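Equipment Desk > Kasomholm site > Hands and arms
Ticket: Right hand replacement, spares quantity and bench power
Status: Open, waiting on quote
Priority: Normal
Opened by: Myung-ja Ham

Summary

We need a decision on how many spare hands to buy for the two-arm bench before the next order goes to Fothergill. The current budget line covers one hand and no fingertips. I think that is wrong and I have put the reasons in the log below.

The job on the bench is the breakfast task: bread in the toaster, both hands working near the slots, tray on the right. It is the task the customer asked for, and it is harder on the fingertips than the cup and bottle tasks we budgeted for last year. The elements are on for a good part of each run.

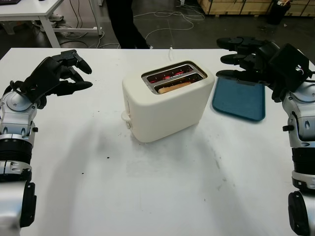 Problem 1: Fingertip pads

The budget treats the pads as part of the hand. Fothergill sells them separately, in sets, and does not count them under the hand warranty. We did not know this when the line was written.

Checked so far:
- Read the warranty sheet again. Pads, cable ties and outer screws are all listed as wear items.
- Asked Fothergill if the pads have a heat rating. They sent the rating for the whole hand, which is for room air and does not say anything about contact with a hot surface. Asked again.
- Looked at a second source, Jirnis. They make a pad that fits the same finger plate. Price is lower but there is a minimum order of 300, and we would never use that many before the rubber got old.

Fingers come in very close to the metal rim of the slot on this task. The outer finger leads and the other two stay behind it, so I expect the pads to wear unevenly. If that is right, buying full sets wastes most of each set. Have asked if single pads can be ordered. 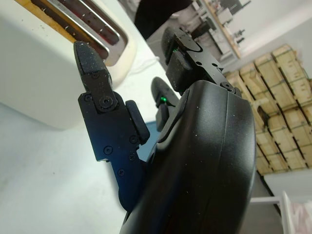
Kasomholm, November

Note copied in from the old ticket so it is all in one place. The first plan was for one arm with a simple two-jaw gripper. It was changed to two arms with multi-finger hands after the customer added the tray. The arm money was moved over from the next year. The spares money was not changed, and that is where the gap comes from.

End of copied note.

Problem 2: Spares quantity

When a hand goes back for repair the bench stops. Fothergill quotes 13 working days for a repair, not counting shipping. We cannot swap left for right because the hands are mirrored and the mounting plate is keyed. So one spare covers one side only.

Options:
Option A. One spare right hand. Cheapest. The right side does the tray as well as helping at the toaster, so it gets more use.
Option B. One spare of each, 2 in total. Costs more now but the bench can keep going whichever side fails.
Option C. No spare hands, pay for the Milidari service plan with loan units. They promise a loan unit but not a delivery time. I would want that in writing before we count on it.

I prefer B. If the money is not there, A for this order and the left hand on the next one. I do not want to do C on its own.

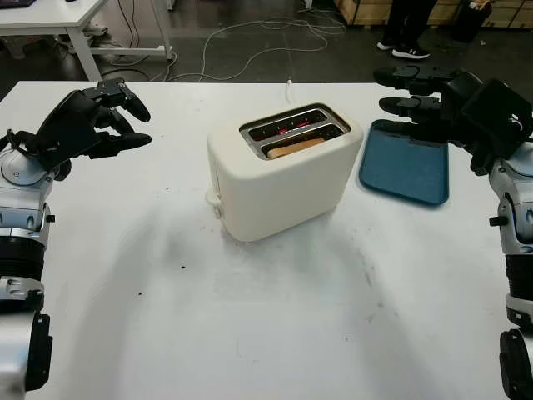
Whichever option we pick, the mounting plates have to be on the same order. They were left off last time and we waited for them with the arms sitting in their boxes. Please also add the wrist cables. The ones we have are the short version and there is no slack in them when the wrist turns all the way.

Problem 3: Bench power

The toaster was never in the power budget. The bench was planned with the arm controllers, the computer and one lamp on the circuit. The controllers trip their own low voltage warning if something large comes on next to them, and a toaster is a large load for a small circuit.

Steps taken:
1. Moved the toaster plug to a different outlet. Same circuit, as it was the same row of outlets. No use.
2. Asked the building for a drawing of the outlets. Got it. The nearest separate circuit is on the far wall.
3. Asked for a price to bring that circuit to the bench. Waiting.

Until step 3 is answered, please put 3,000 in the plan as a placeholder under building work, kept apart from the equipment money. It is a guess and should be marked as one.

Update, Jul 11, 2023

Fothergill answered on the pads. Single pads can be ordered by finger position, but only by phone and not through the web store. Still nothing on contact heat. I have asked them for the name of the rubber so we can look it up ourselves. 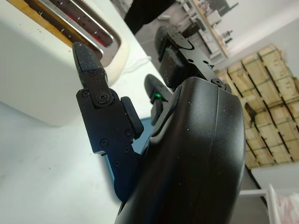 Reply from purchasing: We can do option B if the pads and cables go on the consumables line and the plates go with the hands. The hands have to be on one quote, and the quote has to show shipping separately. Please do not order the pads by phone until there is a part number for each one, as we can't match the invoice without it. The power work has to be its own request with the building's price attached, so the placeholder will stay out of this order.

Myung-ja Ham: Fine with all of that. Part numbers requested. I will open the power request when the price comes in and link it to this ticket. Leaving this one open for the quote.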